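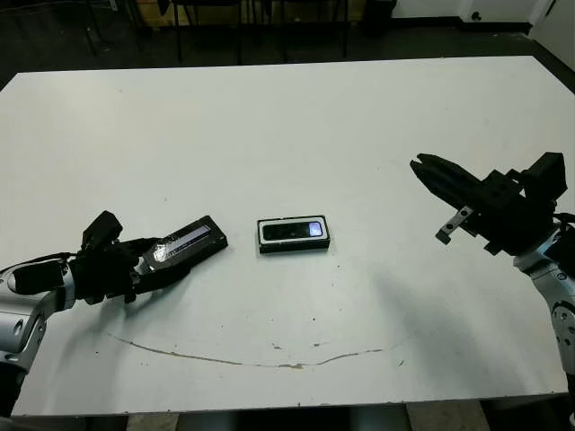
One black device in the hand, another flat on the table.

Gadget drawer tips, the big clean-out edition

Posted by Lawal Babalola, Mar 9, 2024

So I finally did the drawer. If you've been reading for a while you'll know the one I mean, the second one down next to the fridge, where every phone, remote, charger and dead pair of earbuds in our house has gone to retire. It wouldn't shut any more. I gave it an afternoon, a pot of tea and a podcast, and I picked up enough little tricks along the way that I thought I'd write them all down before I forget (and before it fills up again!).

Get it all out first

Tip the lot out on the biggest clear surface you've got. I tried sorting straight from the drawer last time and just ended up stirring. Put a bath towel down if you care about your table, and keep a mug handy for the tiny stuff: SIM pins, ear tips, those little screws that must belong to something.

If you find anything with a swollen battery, stop and deal with that one straight away. A phone that rocks when you lay it on its back, or a screen lifting away from the case, is a bad sign. Don't press it flat, don't charge it, don't poke it. Mine went outside on the concrete, well away from the bins, and then I rang the council to ask where to take it.

Match the chargers before you chuck anything

I used to throw out any charger I didn't recognise, and then a week later I'd find the thing it belonged to. Now I go by the fine print on the brick. Look for the output line, which gives you volts and amps. For the old-style ones with the round plug you want the volts to be the same as the device asks for, the amps the same or higher, and the little plus-and-minus diagram to match too. It's printed in grey on black in letters made for ants, so take a photo with your phone and zoom in.

Once you've got a match, label it on the spot. I've got a secondhand Stuvlow label maker that eats tape like you wouldn't believe, but masking tape and a biro works just as well. Fold the tape around the cord near the plug so it makes a little flag. Write the name of the gadget, and the room it lives in if you've got a few alike. "Camera" is no use to anyone when there are three cameras in the house.

Charge things before you store them

Anything I'm keeping but not using gets topped up to 60 per cent and then switched right off, not just put to sleep. Lithium batteries don't enjoy sitting completely flat and they're not mad about sitting completely full either. I've put a reminder in for October to pull them out and top them up again. Whether I'll do it is another matter, but the reminder's there.

Take the AA and AAA batteries out of anything going into storage. I lost a perfectly good torch to leaky ones and I'm still cross.

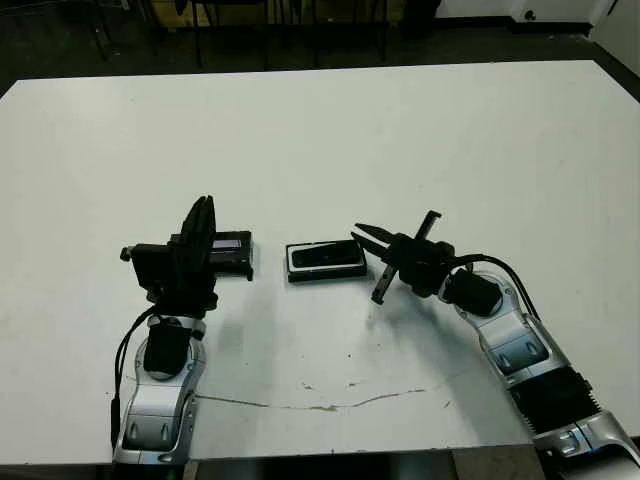

Now, if you do open up a remote and find white or bluish crust on the springs, it's often fixable. Pop some gloves on, get the dead batteries out, and dab the contacts with a cotton bud dipped in a bit of white vinegar. It'll fizz. Leave it 60 seconds, wipe it off with a second bud that's barely damp with water, then dry it properly and leave the cover off overnight. I've brought back two remotes this way. The bathroom scales were too far gone.

Cleaning the grubby bits

Soft microfibre cloth for screens, the kind you get with glasses. Spray the cloth and never the gadget. I use plain water for most things and only go for the alcohol wipes if someone in the house has been sick, and even then I check the maker's website first as some screen coatings don't like it.

For charging ports, a wooden toothpick and a torch. Turn the phone off, go in gently along the wall of the port and hook the fluff out. You'll be horrified. My partner's phone had been "broken" for a month and was one toothpick away from working the whole time. Don't use a pin or anything metal in there, and don't blow in it either, you're only adding spit.

Buttons on remotes come up well with an old soft toothbrush, dry. Do it over the sink or you'll have biscuit dust all over the couch again.

Cords and cables

I've tried the lot over the years: bread tags, toilet rolls, zip bags, a thing with hooks. What stuck was velcro straps, the cheap roll you cut yourself. I got mine at Yáñez Hardware in Tadonport, down the back near the garden hoses for some reason. Coil the cable loosely in the way it already wants to go and strap it once. If you wind it tight around the brick it splits right where it meets the plug, and then you're up for a new one.

I did also buy one of those Kureck charging stands with slots so all the phones could stand up on the bench like toast. It's fine! But our phone cases are too chunky for the slots, so measure yours with the case on before you spend the money. Mine now holds envelopes.

Before an old phone leaves the house

Copy your photos off and then open a few of them on the computer to be sure they copied. Sign out of all your accounts on the phone, then do the factory reset from the settings menu. Do the signing out first or the next owner can get locked out, which happened to my cousin with a hand-me-down and it took ages to sort. Take out the SIM and have a look for a memory card as well, they hide.

Keep the box if you've still got it and you plan on selling. I've found people will pay a bit more with the box, even a tatty one.

The ones that are past it can't go in the kerbside bin, at least not where I live. Plenty of shops and libraries have a collection tub, so ring and ask what they'll take. Put a bit of sticky tape over battery ends before they go in.

What stayed in the drawer

One spare phone, one spare charger for it, the good earbuds, the tape measure (I don't know either, but that's where everyone looks for it) and a jar of AAs. I cut down a shoebox lid for a divider and it's holding so far.

Next up is the printer shelf. If anyone knows how to get dried ink off a laminate bench, leave me a comment, I've tried toothpaste and I don't recommend it.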